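Oskari Keskinen
April 1, 2023

1/ Okay friends, a long one about moving house, so get yourself a coffee. We left the apartment on Lahtinen Street after 32 years, and I have learned more about cardboard than any man should have to.

2/ First thing: start with the books. Everyone says start with the kitchen, but you need the kitchen! You don't need all those paperbacks you were going to reread someday (I'm looking at my own shelf as I write this, and it's still full).

3/ We got quotes from two movers, Furketti and Flilgate. Flilgate came in at $3,722 and the woman on the phone was so patient with my wife's questions about the piano that we said yes before she'd finished the sentence.

4/ Label the sides of your boxes, never the top. Once they're stacked you can't see the tops, and you'll be standing in the garage at ten at night moving five boxes to find one toothbrush. Ask me how I know. 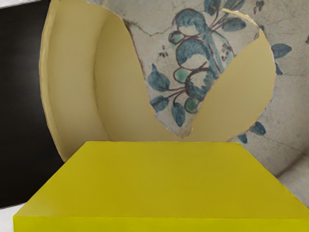 Big yellow box, with a pale curved shape behind it. Computer render.

5/ Dishes go in on their edges, like records, with paper between them. My mother taught me that when I was small and I've never lost a plate that way. Bowls I wrap one at a time, and I take my time over it — put the radio on, it's a nice evening's work.

6/ Keep one bag with you in the car. Ours had the kettle, two mugs, the phone chargers, a towel each, light bulbs and the good scissors. The scissors were the best thing in there by a mile.

7/ Say goodbye to the neighbors properly, too. We had the whole hallway in for cake the night before, sitting on the floor because the chairs were already wrapped up, and I got a bit teary, I don't mind telling you.

8/ We're in Prirudton now and the new place smells of paint and somebody else's soap. The piano made it. I still have five boxes marked "misc" in the spare room, and I've promised they'll be open by August. If you've got a move coming up, ask me anything, I'm happy to chat!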